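Home Tickets Shop Help Sign in

Ticket 2948: blocks won't lie flat on the board
Product: Navarro shape blocks with wooden board
Status: open

Sunday. Customer in Muvville reports that some of the blocks rock when set down. Asked for the batch number on the bag. It is 399.

Checked three from our own shelf, same batch. One had a raised lip on the bottom edge. Sanded it with 200 grit, two minutes, and it stopped rocking. Board checked with a straightedge, no warp.

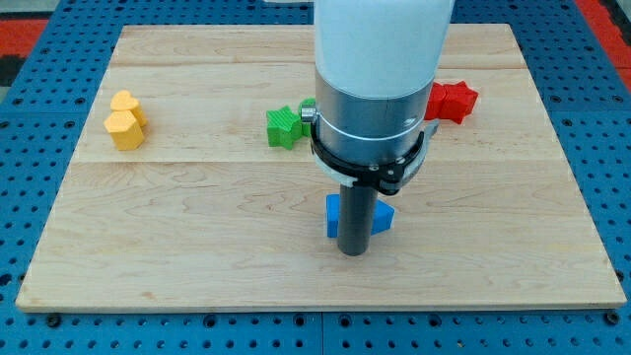
The yellow heart will stand on its edge or lie flat, so check both ways before sending a replacement. Ridges on the faces are normal and don't need sanding. Waiting to hear if the customer has sandpaper or wants new blocks from Flustmont.

Comments (2)
enach_parts: Same lip on a green one here. Sanding fixed it.
tmk: Can you use a nail file?

Related tickets
Board scratches table
Missing block, batch 2000
Bag zipper stuck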